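The summer I gave up on my sourdough and made rolls instead

August 31, 2023

So I have a confession. The starter is dead. I left it on top of the fridge in July when we went up to Skarncombe, and when we got back it had gone a shade of pink that I'm not going to describe while you might be eating. I threw the whole jar out. I'd had it for 2 years and I felt bad for maybe ten minutes, and then I felt kind of free?

If you've been reading for a while you know what a pain that thing was. Feed it at night, feed it in the morning, plan your whole weekend around it. And the bread was fine! It was perfectly okay bread. But my kids would pick the middle out and leave the crust on the plate like a row of little boats, and every loaf took me most of a day.

Then my neighbor Oľga came by with a bag of rolls still warm from her oven, and I ate three of them standing up at the counter before I remembered to say thank you. They're her grandmother's, more or less. Soft, a bit sweet, shiny on top, and pulled together with plain old packet yeast. I asked her for the recipe and she laughed and said there wasn't one, you just go until it feels like an earlobe. (I have since touched my own earlobe with floury hands more times than I want to admit.)

It took me a few tries to turn the earlobe thing into something I could write down. I now use 550 grams of flour, one packet of yeast, a spoonful of sugar, a good pinch of salt, one egg, a lump of soft butter the size of a walnut, and warm milk until it comes together. Start with a cup of milk and go slow. My first batch was soup because I dumped everything in at once, and the second one I overcorrected so badly that my husband asked if they were for the dog.

Knead it for ten minutes by hand. I know, I know. But put a podcast on and it goes by fast, and I've started looking forward to it. Cover the bowl, leave it somewhere cozy for an hour, then cut the dough up and roll each piece into a ball. Let them sit again until they look puffy, brush them with milk, and bake at 375 until they're the color of a good paper bag. In my oven that's 18 minutes, but my oven runs hot and hates me.

They need to go to the table right away, wrapped in a clean dish towel so the steam keeps them soft. I used to just plop them on a plate, and the ones on the bottom always got squashed.

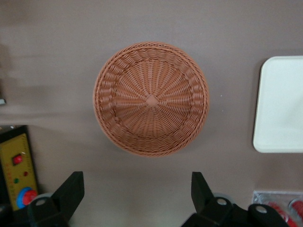 My kind of bread basket: round, woven, and big on terracotta.

Anyway, the towel matters more than what you put it in. Use one that hasn't been washed with a dryer sheet, please learn from me, we had a whole dinner that tasted like a mountain breeze.

The other thing I've been playing with is what goes inside. Nhung from my old office told me she tucks a bit of pork and green onion in the middle of hers, and oh my gosh. I did it with leftover chicken and some black pepper and they were gone before I'd sat down. Jam does not work, by the way. It leaks out the bottom and turns to glass on the pan. Chocolate works if you pinch the seam really hard and put that side down. Cheese works sometimes!

They freeze great too. Let them cool all the way, bag them up, and warm them straight from the freezer at 300 for ten minutes or so. I've been dropping a couple into lunch boxes now that school is back on, and so far nothing has come home with the middle picked out.

I don't think I'll start another starter. Maybe in the winter, when it's dark at five and I want a project. Oľga says she'll teach me the braided one next, and she's bringing the poppy seeds, so I need to go clear some counter space and find my big bowl.

Recent posts

Four days in Skarncombe with two kids and one raincoat
What I cook when it's too hot to cook
The great pantry clean-out, part one
Nhung's green onion oil (put it on everything)
My tomatoes have opinions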